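Bireo soft fingertips for parallel grippers (pair)

Product code 3556
Price: £275 per pair, excluding VAT
Supplied by Arholm, Zaltavcombe

Overview

The Bireo fingertips are curved replacement tips for parallel grippers on small arms. They suit light household items with an open top or a rounded edge, such as baskets, tubs and bowls. Each pair comes with mounting screws, a hex key and a printed fitting sheet.

We keep them in stock next to the Mousavi flat fingertips, which use the same mount. Many customers ask which to buy first, so we try both on the same objects and put our notes on this page.
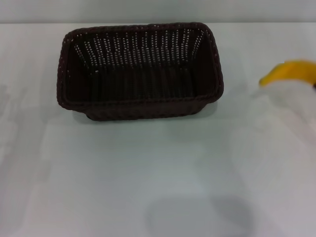 Rim thickness is the first thing to check when choosing between the two. A flat tip needs a straight section of wall to press against, and it does well on boxes and trays. On something like the dark woven basket, with its thick rounded rim, we would start with the curved tip. Set the approach height by the rim and leave a clear gap at the side before closing in. Kerttu Kettunen, who runs our trials, prefers to bring the arm in from the end of a basket and teach the last part of the move at low speed.

Choosing a wrist camera

The fingertips work with or without a camera at the wrist. If you are fitting one, check its closest focusing distance against the length of the finger. A camera that gives a good view of the whole table may be of little use once the gripper is near the object. For large, plain surfaces we suggest a second camera higher up, looking down over the work area, and using the wrist view for the final approach only.
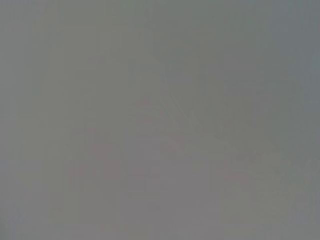 Exposure should be set with the arm in its working position and the room lights as they will be in use. Automatic exposure is fine for a first try. For repeat runs, fix it, and fix the white balance as well. Mahsa Ranjbar can advise on brackets and cable routes if you send her the model of your arm.

Fitting

Switch off the arm before changing tips. Remove the old fingers, seat the new ones fully against the mount and tighten both screws by hand before using the key. Reset the closed position in your controller afterwards – the curved tips meet at a different point from most standard fingers, and the old value will be wrong.

Allow 13 mm of clearance on each side of the gripper when it is open.

In the box

2 curved fingertips
Mounting screws
Hex key
Fitting sheet

Ordering and returns

Orders placed before noon leave Zaltavcombe the same working day. Unused tips can be returned in their packaging. Trial pairs are available on loan to schools and workshops – please ask for the loan form when you get in touch. The next batch of Mousavi flat tips is due in September.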